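3.2 How people talk about the stuff they keep

I went into the Praltton interviews thinking we'd mostly hear about money. We had 70 households on the list, and I'd written a whole page of questions on what things cost and what they might sell for. People answered those politely and then went right back to telling me about their aunt's dishes. So by the second week of February I'd dropped half the page and just let them talk (my co-authors were very patient with me).

What came up over and over was the "someday" pile. Almost 20 of the households used that very word, and I hadn't put it in their mouths - I checked the transcripts twice.
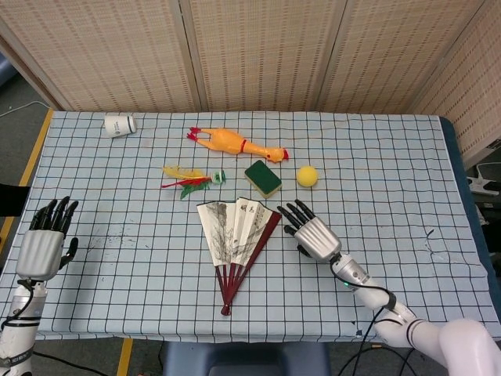 Someday things are a funny group. They aren't treasured, and people will tell you so, but try asking if you can carry one out to the curb! In Cuautle the same idea showed up as "the maybe shelf," and there it was nearly always in a hallway or over a washer.

Figure 4. Small household and novelty items of the low-cost kind discussed in this section. 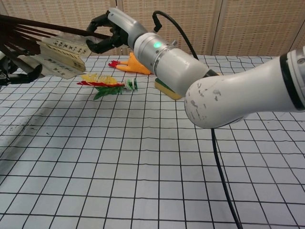 Age mattered less than I'd expected. Our older folks in Brirnlow were quicker to let go than the young families, especially if they'd moved in the last few years. We coded 500 separate remarks about giving things away, and the warmest ones were about handing an item to a neighbor. Donation bins got a much cooler review. I'd like to know how much of that is simply wanting to hear the thank-you, and our questions weren't built to get at it. Section 3.3 picks up with the moves.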